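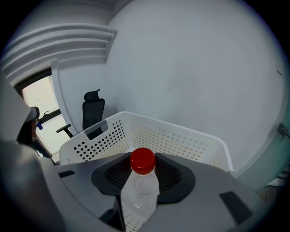

Gripper on a red-cap bottle, white basket behind.

Stismont hand-held gripper, 2 stars. Paid 900 for it, used it 6 weeks, mostly bottles and small tubs. Grip pads are good, fingers close evenly, no complaints there.

Then in June the left finger started sticking shut. Trigger released, finger stayed put. Second time it caught the side of my thumb – not bad, but it hurt. Took 30 minutes to get it moving agian and it jammed the next morning. Looks like a bent pin in the linkage. No quick release anywhere, big miss on a tool that pinches.

Support sent a new pin, no instructions. Fine so far. Keep your fingers clear and check teh pin before you start.

– Radomir Stojanović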